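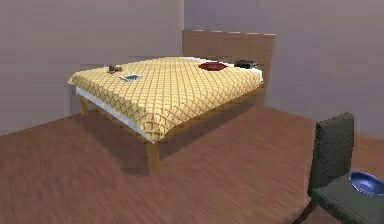
Center leg on a wooden double frame, needed or not?

zkrasniqi
Wood frame, three slats cracked since September, all within a hand's width of the middle. Slats are pine, 13 mm thick, resting on side ledgers. Span between ledgers is 1316 mm. No center rail. Mattress is foam. Would a center rail with one leg fix this or do I need thicker slats?

E_Halas
Center rail. Halving the span cuts the bending stress in each slat by a lot more than a few extra millimeters of wood will.

prodromos_a
Disagree. Stiffness goes with the cube of thickness. Go from 13 to 20 and you are over three times stiffer with no leg on the floor to adjust.

E_Halas
Correct, and halving the span gives eight times on the same formula, with the slats he already has. Check the cracked ones for knots too.

zkrasniqi
Two of the three broke at a knot. Third is clean grain.

Aliki R.
What is the headboard joint like? I had a Grinetora frame where the bed bolts worked loose and the ledgers spread. Slats were barely sitting on the lip. Measure ledger to ledger at the head, middle and foot.

zkrasniqi
1316 head, 1320 middle, 1316 foot. So the rails bow out 4 mm.

prodromos_a
4 mm is nothing if the lip is 20 or wider.

Aliki R.
It is nothing unloaded. Measure again with someone lying on it.

zkrasniqi
Lip is 22. Will measure loaded tonight and price a length of 45 x 70 for the rail.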